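The Calendar Problem: How a Small Church Keeps Its Feasts on Time

Two reckonings, one parish hall, and a table of dates that has to be right

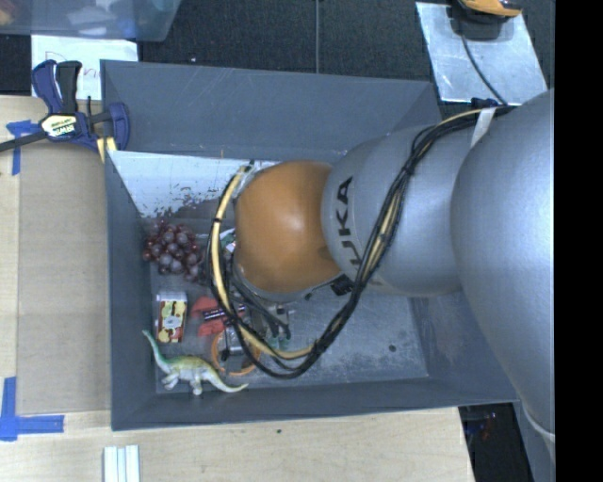

A KUKA robot arm over a dark grey bin of toys and household objects.

On 5th January the congregation at Quinlan keeps the eve of Epiphany. The congregation at Uller, which shares its clergy and most of its hymn books, is still in Advent. The difference is 13 days, and it will remain 13 days until the year 2100, when it becomes 14.

Both parishes belong to the same small communion. Quinlan follows the revised calendar for fixed feasts. Uller follows the Julian. Both calculate Easter by the older method, so the two parishes separate in winter and rejoin each spring at the start of the Lenten cycle.

The arithmetic is not difficult. The Julian calendar takes every fourth year as a leap year without exception. The Gregorian drops the leap day in century years not divisible by 400. The year 2000 was a leap year under both rules and the offset did not move. The revised calendar uses a different century rule again, but agrees with the Gregorian until 2800, and no parish has yet asked for a table that far out.

Easter is harder. The paschal moon used in the tables is a computed one, based on a 19-year cycle in which the phases are taken to return to the same dates. They very nearly do. The error amounts to one day in a little over three centuries, and it has been accumulating in the Julian tables since late antiquity. The computed full moon now falls several days after the one in the sky.

Corrections have been proposed at intervals. The usual objection is practical: a parish that adopts an astronomical Easter on its own will keep the feast alone.

The yearly table is compiled at Plivier, where the communion has its library. The work is done in August, well ahead of the printer's deadline, and the result is a folded card listing fixed feasts in two columns and movable feasts in one. The print run is 1000. Copies go to each household on the rolls, and the remainder is left in the porch.

Most queries concern collisions. When Annunciation falls in Holy Week, the two services have to be combined, and the order of readings depends on which day is involved. On the Julian reckoning the feast can coincide with Easter itself. The rubrics cover every case, but they are spread across several books, and the older editions disagree on the placing of the vesperal hymns. The card gives a reference and leaves the rest to the choir director.

Fasting rules produce the second group. The Apostles' Fast begins on a movable date and ends on a fixed one, so its length varies from year to year. At Quinlan, in a year with a late Easter, it can vanish altogether. At Uller it is always kept for at least a week - a point that is raised there often.

Fatelik, the third and smallest parish, uses the Uller column for everything except the Nativity, which it keeps with Quinlan. The arrangement dates from a period when the hall was shared with a school and was free only during the civil holidays. The school has since moved. The arrangement has been reviewed 2 times and retained, and the card carries a footnote to that effect at the bottom of the December panel.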